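Two Arms, One Sheet of Cardboard

At Havasbridge, a student team is teaching a pair of robots to hand things to each other

The lab at Havasbridge opens to students at four in the afternoon, and by ten after the first argument has usually started. In April it was over tape. Half the team wanted to mark the work surface with a grid so everyone would set objects down in the same spots. The other half said a robot that needs a grid will be useless the first time someone forgets to draw one. The vote was close, and the grid lost.

The team calls its project Mundska, a name left over from a card game that some of its first members played. It began as an evening club and became a credit course two years later, though students still call it the club. They meet three times a week in term and more often before a competition. Twenty students are on the roster this year, most of them in their second or third year, and not all are engineers. One is studying nursing. Another came over from theater, where she had been building moving scenery.

Their goal this season is the handover. One arm picks up an object, brings it to the middle of the table and passes it to a second arm, which sets it down somewhere useful. People do this all day without thinking. For two machines it is a chain of small decisions, and each can go wrong. If the first gripper lets go too soon, the object drops. If it holds on too long, the two arms pull against each other until one of them stops with a fault.

The students teach by demonstration. A person guides the arms through the task, the computer records the positions of every joint along with the view from the cameras, and a program is trained on the recordings. The team had 1042 recorded handovers by the end of the month. Each was watched again afterward by a student who marked it as good, bad or unclear. The unclear pile is where most of the discussion happens.

"If we can't agree on whether it was a good handover, I don't know how the program is supposed to," one second-year said.

Much of the work is slow. Between runs, somebody has to reach in and put things back where they belong, and the recording can't begin until that person's hands are out of the way. New members spend most of their first month on resets. It is dull, but they learn how the arms move and where not to stand. 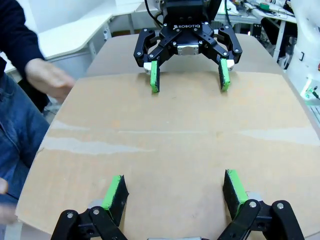 Small budget, long list

The club buys what it can and borrows what it can't. Money comes from the department and from Grabner, a machine shop in town that also lets students use its mill in the evening. The shop's one condition is that they sweep up. Cardboard serves as a work surface because it is cheap and easy to replace, and a hard landing on it does less harm to a fingertip than one on a bare tabletop.

Fingertips are a subject of their own. Members have tried several pad materials over the past two seasons and keep a binder of notes on each. Softer pads grip better and wear out sooner. A hard pad lasts, but smooth objects slide out of it when the second arm starts to pull. The binder has a page on plastic cups alone.

What the judges want

The regional competition is held at Mernholm, a four-hour drive by van. Teams get a table, a box of objects they have not seen before and a time limit. Last year the Havasbridge students scored 79, good enough for the second day but well short of the final. They lost most of their points on a single object, a rubber duck that kept turning in the gripper. Several members own one now.

The rules have changed since then. Judges will move objects while the arms are working, and a team can no longer stop a run to fix a problem by hand. That worries the students who handle the software. Nearly all of their early recordings show handovers that went as planned, with little in them about recovering from a bad grip. For the past few weeks they have been making mistakes on purpose and recording the correction.

The building closes at nine. Before then the arms have to be parked and the day's recordings copied to the shared drive. Someone writes the next session's first task on the whiteboard. On the last evening I visited, it read "spoons, both directions," with a question mark added in a different color.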